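Cable and hose snagging on wrist when arm reaches into a deep bin, how do you lot route yours?

Posted in Workshop Builds > Arms and Grippers
784 views

grovska_shed

Hi all, hoping someone has been through this. Shared workshop build, secondhand KUKA arm on a bench, picking odds and ends out of one grey bin and dropping them in the one behind it. Gripper is a mix of bits, air lines down from the wrist plus a bigger hose along the outside of the arm.

Works fine in the middle of the bin. Trouble is the corners. When the wrist turns past 90 degrees to get at something flat against the wall, the hose goes tight, pulls on the tie and the arm throws a torque fault. Error log just says external force, then it stops and I have to jog it back out by hand. If I leave more slack the hose loops down and drags through whatever's in the bin. Had it hook a toy last night and fling it on the carpet.

Tried so far:
- longer hose (worse)
- shorter hose (much worse)
- zip ties every hand span, looked tidy, lasted one evening
- slowing the whole thing down, still faults just slower

Also the bins creep. Clamped one side only at the moment. Every few runs my positions are off by a bit and I end up re-teaching the lot, which is driving me up the wall.

Budget is basicly nothing. Don't want to buy a proper dress pack, saw what they cost and closed the tab. Software is our own, called Skirkside, bit of Python on an old desktop, so I can put limits in if that's the go.

Whitlock77

Had the exact same fault on ours. The hose isn't too long or too short, it's fixed in the wrong spot. You want it held hard at one point a fair way back up the arm, then a free loop, then held hard again right at the gripper. Nothing in between. Every tie you add in the middle is another place for it to bind when the wrist turns.

What I did:

Turn the wrist all the way one way with the power off and mark the hose. Turn it all the way the other way, mark again. Loop has to cover both marks with a bit spare. Then hold the top of the loop up with something springy. I used a retractable key reel off an old lanyard, cost me 2 bucks at the op shop. Keeps the slack up out of the bin and lets go when the wrist needs it.

Use velcro straps while you're working it out, not zip ties. You'll be moving them a heap. And watch zip tie tails, trim them flush or they catch on everything (and cut your hand, ask me how I know).

For the small air lines at the gripper, put right angle fittings on if you've got straight ones. Saves the tube kinking when you get down near the floor of the bin.

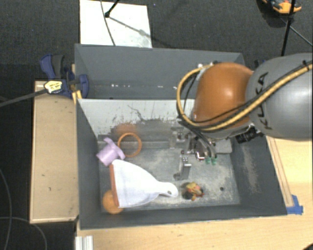 Bins creeping, clamp both sides and both bins, and screw a timber stop to the bench along each long edge. Tape does nothing once the arm bumps the wall. If the walls are already scraped up you're touching them more than you think, so pull your workspace limits in by a finger width before you re-teach anything. I re-taught ours four times before I worked out the bin was moving, felt like a right goose.

And make sure the tool weight in the controller is right! If you've added hose and brackets since you set it the arm thinks somebody is leaning on it. Could be half your fault right there.

galham_bench

just get a smaller bin lol. or tip it on an angle so stuff slides to the middle, thats what we do at Galham and we never bother with the corners

also error 1331 on mine turned out to be a dodgy plug, nothing to do with the hose. might not be the same model tho. wiggle all your connectors

grovska_shed

Cheers both. Payload was set for the bare gripper, no hose, no bracket, so thats one thing. Fixed it and the middle-of-wall picks went through tonight without a fault. Front corners still no good, off to find a key reel. Will try the timber stops on the weekend if theres any offcuts left in the rack.

Can't tip the bin, the positions all assume flat and I'm not redoing that in January with no aircon in the shed.

Whitlock77

Good stuff. If the reel is too strong it'll pull the hose into the elbow, so get a weak one. Post back with how the corners go, and what tool weight you ended up with, I want to compare it with mine.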